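Gripper budget for guest room turnover unit: parallel fingers or adaptive?

hkamata
Putting together a February purchase request for one mobile arm at a 48-room property. Tasks are drawer checks, remote and phone placement, and tucking sheet edges. Two quotes in hand. Firkero bundles the arm with a parallel gripper and 3 spare finger sets. Wavano quotes the arm bare and lists an adaptive hand as an option for 3,000 more. Finance wants one number. Has anyone run plain parallel fingers on furniture and linen for more than a pilot?

drawbar_t
Yes. Parallel is fine for drawers if the pull has an edge to hook. Linen is where you lose time. I would still not pay 3,000 for the adaptive hand. Put it into spare fingers and a second battery.

c_hayashi
Disagree with the above, at least on order of operations. You cannot choose a hand until you know the clearances. Do the room survey first and budget 20 hours of integrator time for it. We skipped that line and paid for it later as change orders.

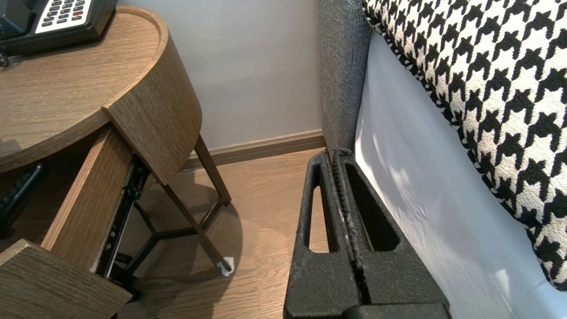 Clearance between the nightstand and the bed is the figure I would ask for before signing either quote. Our rooms were furnished by Imai and the same layout repeats down the hall, so one survey covered most of the floor. Check the drawers in the open position as well as closed. On a half-round nightstand like this one, the curved front comes out with the drawer and the metal slide is exposed along the side, so a wrist approaching low has a hard edge on one side and the fabric bed panel on the other. Slim fingers with cutouts, closed together, can get down to the lower corner of that panel. A three-finger adaptive hand is wider, and I would want to see it measured there.

drawbar_t
Fair on the survey. 20 hours is high for one room type, though. Ours was done in a day.

c_hayashi
One room type, yes, but that includes writing up the keep-out zones. If your integrator does not deliver those in writing, you did not buy a survey.

m_ostrow
Also look at wrist camera placement. Both vendors mount it close, and the fingers block part of the view when you work near the floor. Danoleck sells an offset bracket. It adds to the envelope, so include it in the clearance number.

hkamata
Useful. Does the fabric matter for finger pads? Our bed bases are woven upholstery and the sheets are smooth.

c_hayashi
It matters for wear. Ask Firkero whether the spare sets are all one pad material. Textured pads can snag coarse weave, and bare ones slip on sheets. I would ask them to split the set.

drawbar_t
Or leave linen out of scope for year one. A person tucks a sheet faster than any arm I have priced.

hkamata
Linen was half the justification, so dropping it changes the payback – I would have to redo the request. Current plan: survey as its own line, Firkero bundle as the base, adaptive hand as a deferred option at the quoted price if Wavano will sell it separately. Will post the survey numbers when I have them.

– Hatsue Kamata

m_ostrow
Get the separate sale in writing. The mounting flange may differ between the two arms, and an adapter plate eats more clearance.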